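Preguntas frecuentes sobre el compromiso deportivo universitario

Recopilamos en esta página las dudas que más nos llegan de las familias del Club Norden de Atletismo cuando un chico o una chica empieza a hablar con universidades. Son muchas, y casi siempre las mismas, así que tómense un café y léanlas con calma.

¿Qué es un compromiso verbal?

Es la palabra que el atleta da a un entrenador universitario de que quiere competir con su equipo. No hay firma de por medio y no obliga legalmente a ninguna de las dos partes. Dicho esto, les pedimos que lo traten con seriedad, porque los entrenadores hablan entre ellos y una palabra dada a la ligera se recuerda durante bastante tiempo.

¿Puede mi hija cambiar de opinión después?

Sí, puede. Ocurre todos los años y no se acaba el mundo. Lo que pedimos es que llame ella misma al entrenador — ella, no sus padres — y se lo diga antes de que se entere por otra vía. Es una llamada incómoda de cinco minutos y luego se respira mucho mejor.

¿A qué edad conviene empezar?

Depende muchísimo de la prueba y de cada cuerpo. Un velocista puede llamar la atención muy pronto y un fondista a lo mejor no despega hasta el último curso. Nosotros solemos sentarnos con cada familia en marzo, cuando termina la pista cubierta y todavía queda tiempo para preparar el verano.

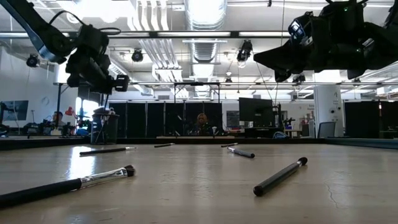
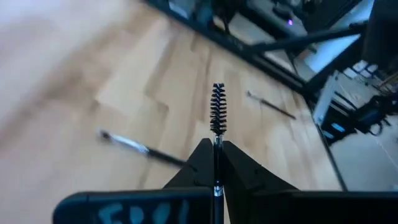
¿Qué debo incluir en el primer correo?

Nombre, curso, centro de estudios, pruebas, mejores marcas con el lugar donde se hicieron, notas y un enlace a un vídeo corto. Y una frase, aunque sea una sola, que demuestre que se ha leído algo sobre ese equipo en concreto. Brock Sandhu, nuestro coordinador, revisa con mucho gusto los borradores si se le mandan con unos días de margen (de verdad, escríbanle, que le encanta corregir).

¿Cuánto debe durar el vídeo?

Con 90 segundos sobra. Carreras enteras si son cortas, la última vuelta si son largas, y el nombre y la calle del atleta bien claros al principio. La música, mejor quitarla.

¿Organiza el club visitas a universidades?

Sí, dos por temporada, a Weltarham y a Skurnden. El autobús sale a las siete de la mañana y tiene 41 plazas, que se asignan por orden de inscripción, con preferencia para los dos últimos cursos. Los hermanos pequeños pueden venir si quedan asientos libres, aunque les avisamos de que la charla sobre becas se hace larguísima.

¿La beca cubre todos los gastos?

Casi nunca, y preferimos decirlo pronto para evitar disgustos. Lo habitual en atletismo es una ayuda parcial que se combina con otra por expediente académico. Pregunten siempre por la residencia, las comidas, los libros y el seguro, y pidan que se lo detallen por escrito.

¿Y si se lesiona antes de llegar?

Hay que contárselo al entrenador enseguida, con el informe médico delante. Muchos mantienen la oferta y otros no, según el caso.

¿Qué es el Fondo Lévesque?

Una pequeña ayuda del club para los viajes de visita. La última temporada la recibieron 13 atletas. El formulario se recoge en secretaría, despacho 554, cualquier tarde de entrenamiento, y se entrega allí mismo con el justificante del viaje.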